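Speaker notes – "Lighter Shoulders: what we carry to work and what it does to us"
Slot is 29 minutes with questions. Water on the lectern. Clicker is slow, press once and wait.

**Slide 1 – Title**

Say hello, say where the toilets are. Mention that the handout is on the chairs at the back.

**Slide 2 – Where the numbers come from**

- Clerncombe office survey, run in June
- 561 replies out of about 3000 staff
- Self-reported, so don't oversell it. People guess their bag weight low.
- Most common complaint was a sore neck by mid-afternoon. Lower back came second.

**Slide 3 – One side or two**

A bag on one shoulder makes most people lift that shoulder without noticing. Ask the room to stand, let both arms hang, and check whether one side sits higher. Give them a moment – it always gets noisy here.

Point out that a narrow strap puts the same load on a smaller patch of skin and muscle. Width matters more than padding.

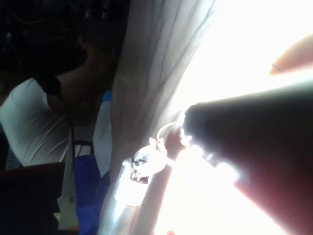 *Slide 4: thin black strap or cord over a T-shirt.*

Leave this one up while taking the first questions. If someone asks about crossbody bags, say they slip less but the load still sits on one side. Swap sides at lunch.

**Slide 5 – The nine-item rule**

Empty the bag on Monday. Put back 9 things at most. Chargers and water bottles count. In the Fladix warehouse group the usual extras were old paperwork and a second pair of shoes.

**Slide 6 – What to buy, if anything**

- Dhillon backpack: good hip belt, too tall for short people
- Bruvetti messenger: wide strap, heavy even when empty
- Don't recommend either outright. Both are on the side table for people to try on.

**Slide 7 – Questions**

If time is short, skip slide 6 and send people to the table. Collect the feedback cards before the coffee break.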